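Risine Handheld Demonstrations: Collection Rules and Data Card

Maintained by Hipólito Saavedra

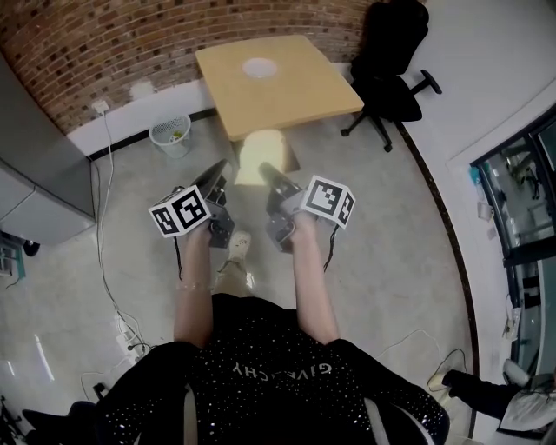 Welcome, and thank you for reading this before you start. I know most people open the data folder first and come back to the README when something looks strange, and I've done that plenty of times myself. But the rules in this file are what make one person's recordings usable next to another person's, so please give it a few minutes, ideally with a cup of coffee and before you sit down in the chair.

Last revised Jul 14, 2018. Earlier copies floating around the Grirkeck share are out of date, especially the part about cables.

What this covers

Risine is a set of tabletop demonstrations recorded by people using a pair of hand-held grippers, one in each hand, with a marker cube on each. The demonstrator sits or stands facing a small table and carries out a short task with whatever has been put on it. The recordings are used to train and check the two-arm controller in the Ulloa repository. This file covers how the recordings are made, what goes into the notes, and what gets a recording thrown out. It says nothing about running the controller on a real robot. For that, please read the safety notes in Ulloa, all of them, even if you have been doing this for years.

The release has 200 recordings. Of those, 73 are seated and the rest are standing. Each one has its own folder, with the video, the tracked gripper poses and a plain text note written by the demonstrator.

Before you record

Look at the floor first. We run a lot of cable in these rooms, and a chair on casters will find every inch of it. Move power strips away from where your feet will go, and tape down anything that crosses the path between the chair and the table. If you can't tape it, route it along the wall. The old rule said loose cable was fine as long as the demonstrator knew about it. That rule is gone, and I'm the one who wrote it, so you may blame me!

Check both marker cubes. The printed faces should be clean and flat, with no lifting corners and no shiny tape over the pattern. Please don't swap a cube from the left gripper to the right one, even if they look the same to you. The tracker knows them apart by their patterns, and a swapped pair gives you a lovely smooth recording with the hands reversed.

Push your sleeves back if they are loose enough to fall over a cube. Let the gripper cables hang with some slack, and open and close each gripper a few times to make sure nothing pulls.

While you record

One object on the table is plenty for a first session. A plate in the middle is our usual starting point, and it's harder than it sounds.

Start with both grippers held still in front of you for 2 seconds, cubes in plain view, and finish the same way. Work at the speed you would use if you were setting a table for a guest you liked. If you drop something, keep going and say so in the note. We want some of those.

Anyone else in the room is welcome to stay, but they should keep hands and feet out of the space between you and the table. Ask people before you start whether they mind being recorded, including the ones who are only sitting nearby. If someone says no, wait until they have left, and don't make them explain.

Take a break after every 5 recordings. The grippers aren't heavy for the first few minutes, and then all at once they are. Tired wrists show up in the data as a slow droop that is very hard to clean out later.

What to write in the note

Seated or standing, the object used, which hand touched it first, and anything that went wrong. Full sentences are nice but not required. Leave your name out, and use the demonstrator code you were given.

What gets thrown out

We drop a recording if a cube is hidden for most of the task, if the still periods at the start or end are missing, or if someone in view has asked to be removed. That last kind is deleted from every copy, including the backups at Ralteveck.

Known gaps

Most demonstrators are right-handed. Lighting varies from room to room, and reflections from glass and polished floors have confused the tracker more than once. We left those recordings in and marked them in their notes. A set with better left-handed coverage is planned for September.

Changes to these rules

Open an issue and tell me what happened in your session that made you want the change. A short story helps me more than a rewritten paragraph. If it concerns somebody's safety, stop recording and come find me first.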